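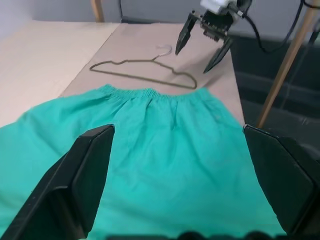
Speaker notes by L. Lamrani, Stisville Sewing and Mending Circle, 24/02/2022

OK, hello everyone, can you hear me at the back? Good. I've got 7 minutes on pants, so I'll talk fast.

(Leave the slide up while people sit down.)

Start with the waistband. See all those little puckers? That's elastic, and elastic is why I changed my mind about hanging pants like these. I used to clip everything by the waist - skirts, pajamas, the lot - and then wonder why my drawstring pair from Estura had two pinched corners that never quite went away.

So now I lay them flat first, waist away from me, legs toward my belly. Smooth from the middle out with your palms. Don't yank the elastic straight! It'll gather right back up and you've wasted a minute of your life.

Next, the hanger. A plain wire one is fine for light pants. Fold them in half lengthwise, one leg on top of the other, and slide them over the bottom bar until the two ends balance. If you get a crease at the knee, roll a strip of old towel around the bar first.

(Ask: who here folds in thirds? Let them argue for a bit.)

Story about the Pader rummage sale goes in at this point. 600 hangers in one bin, all tangled, and me with three shopping bags. Keep it short, I ran over last time.

Then pass the towel strips around and get people trying it. Bright colors go inside out if the closet gets sun - mention that before the coffee break.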